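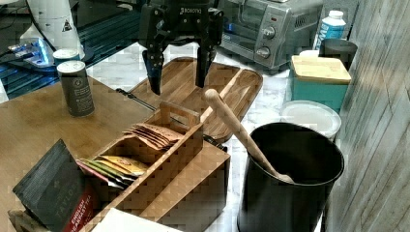
*A gripper reaches down over a wooden tray, with tea and utensils close at hand.*

The Lornik rulebook is four pages long, and I have now read it more often than I have read some novels. It started as a note taped inside a cupboard door. Today a growing number of people who put robot arms to work in ordinary kitchens treat it as the place to start, and after an October visit to Kuusisto, where most of it was written, I can see why they're so fond of it.

The first rule is my favorite: "Leave the counter alone." When a team sets up an arm, the temptation is to clear everything away and give the machine one cup on a bare surface. Lornik says no. The tea stays out, the cutting board stays out, the spoon leans where a cook would lean it. If something has to be removed before the arm can run, it goes in the log, with a name beside it.

"We used to tidy up and then feel very clever about our results," says Venla Ahonen, who drafted the first version. "Then we'd go to someone's real kitchen and the arm would meet a dish towel."

Ahonen came to robots from restaurant inspection, and it shows in the best way. Her rules are about habits. Before each session, one person walks the cable from end to end and checks that it can't snag on a lid or drag a tin. Another moves the arm slowly through its full reach, by hand control, with the stop button in their free hand (the rulebook is very firm about that free hand!). Glass goes outside the reach or gets written down as a known risk. Nothing hot and nothing sharp shares the counter with an arm that is still learning a task.

Then come the speed limits, which fill most of page two. Lornik ties them to people. With someone standing at the counter, the arm creeps. With everyone behind the floor line, it may go faster, but a new task still gets 20 slow runs first, and a change of gripper sends the count back to zero. Hrvoje Vasić, who looks after the arms at Kuusisto, argued against that last part for months. He has come around, mostly. He still thinks a fingertip swap shouldn't count.
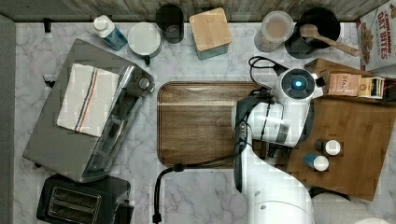
Wood, steel, and marble patterns all do different things to a camera, and so page three deals with surfaces and light. A session has to say what the counter is made of, which lamps are on, and whether the blinds are open. It sounds fussy until you see Magdy Benkirane pull up two logs side by side and find, in seconds, the one line that differs. He has 289 of these logs from Kuusisto alone and talks about them the way other people talk about their record collections.

The group in Divstead has gone further and added a rule about food packaging. Boxes and tins are to be used as they come from the store, with labels on, and turned to face a new way each morning. Ahonen likes the idea and wants it in the next edition. Vasić would like it to be optional. They were still at it when I went to find my coat.

What won me over is how the rulebook handles mistakes. Every drop, bump, and spill is recorded in the same plain form as a clean run, and the person holding the stop button is never asked to defend having pressed it. Benkirane told me the button gets pressed a lot, often for no more than a funny noise, and that he considers this very good news.

Flerholm, the newest site to sign up, is aiming for 1,000 logged runs before it lets a visitor stand at the counter. Until then guests watch from behind the floor line, where Ahonen has asked for a bench.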